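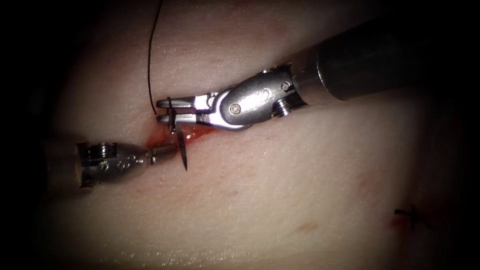
Suture Practice on Synthetic Tissue Pads
Student project report, Thư Lý and Tín Vi
Supervisor: Fengying Lei
July 2026

Background

Our project looked at practice pads for suturing. Students in our program usually start on foam, which tears at the bite and does not show a bleeding wound. We wanted a pad that holds a stitch and lets the user work through red fluid on the surface. The budget was small, so each pad had to be used for more than one cut.

Materials

We tested 3 pad types. The first two were cast in our own lab by Sơn Ngô. The third was a pale, soft pad ordered from Pirkico. All stitching was done with a curved needle and black thread. Dark thread is easier to follow on a light surface, and we kept to it for the whole project.

Method

Each pad got short, straight incisions. The blood substitute was placed at the cut before the first bite. The needle was passed through one side, then the other, and the thread was pulled through and tied. We allowed 20 minutes per pad and wrote down any tearing at the entry point.
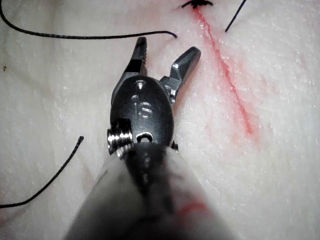
Pad surface turned out to matter more than we had planned for. The smooth pads we cast let the fluid run away from the cut, and the wound looked clean after the first bite. On a finely textured white pad it is easier to judge where the next bite should go. The fluid also gets onto the tools, and a red smear on a gray shaft is easy to overlook at cleanup. We added a wipe-down of the full shaft to our steps, along with a check of the teeth inside the jaws.

Results

Both cast pads tore near the edge of the cut. The Pirkico pad held its stitches in all trials but stained. Jytte Vídalín, who graded the finished knots, found the stained areas harder to read.

Remaining work

We still need to try a thicker casting and a thinner fluid. The molds are stored in the lab cabinet with the June notes.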